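# Cluneta Print Storage Box, Large

I buy limited edition prints faster than I can frame them. For years the spare ones lived in their shipping tubes in the hall closet, and when I finally took one out in April it had a curl that needed a week under books to relax. So I went looking for a flat box and ended up with the large one from Cluneta.

The box cost me 80 dollars plus shipping. It comes folded, with the corners held by metal tabs you bend over yourself. Mine took a few minutes to put together. One tab was slightly bent out of the package, but it still closed. The lid is a full drop-front type, so you can slide a sheet out flat instead of lifting it by the edges.

Capacity depends on the paper. I have 14 prints in mine, most of them heavy cotton rag, each with a sheet of glassine on top. There is room for a few more, though I wouldn't fill it to the top. Once the stack gets thick, the bottom sheets are a pain to reach, and you start handling everything else to get at them.

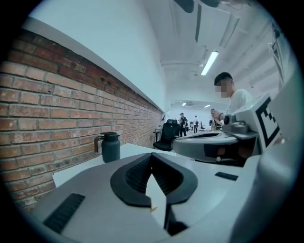

The one thing I don't like is the weight. Fully loaded, the box sags a little in the middle when you carry it by the ends - get a second person, or put a board underneath. Cluneta sells a stiffener for this, but I think it should be included at the price.

I also own the smaller box from Quintana, and the two are hard to compare directly. The Quintana is sturdier and has a cloth hinge, and it looks good enough to leave out on a shelf. It won't take anything bigger than a medium sheet, though, and that rules out half of what I own. The big Dudidus screenprint I bought last year only fits in the Cluneta.

Labeling is basic. There is a card slot on the front, and the card that comes with it is thin and smudges with a gel pen. I use pencil. I list the artist, the title and the edition number, and keep the certificates in a separate folder so they don't rub against the prints.

Would I buy it again? Yes, and I have already ordered 2 more for the posters. If you only own small prints, get the Quintana. If your sheets are large and the box will mostly stay put under a bed or on a wide shelf, the Cluneta does the job.

Reviewed 3 July 2022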